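Zellix kitchen package, anyone paying for it?

brundham_lab 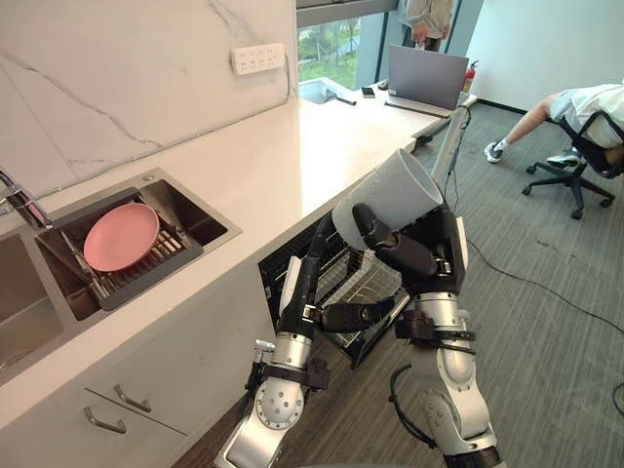
We've had the Zellix dish package on trial since March, at 200 a month. Setup took four hours. The hands are the best part. It holds a big cup on its side over the open dishwasher without much fuss. Flat plates are what I'd ask them about.

vrabec96
200 is too much for one chore. Zorham charges 96.

brundham_lab
Zorham wants 600 up front though.

vrabec96
Once. You pass that in six months.

tinwhistle
Does the 96 include support? Ours didn't.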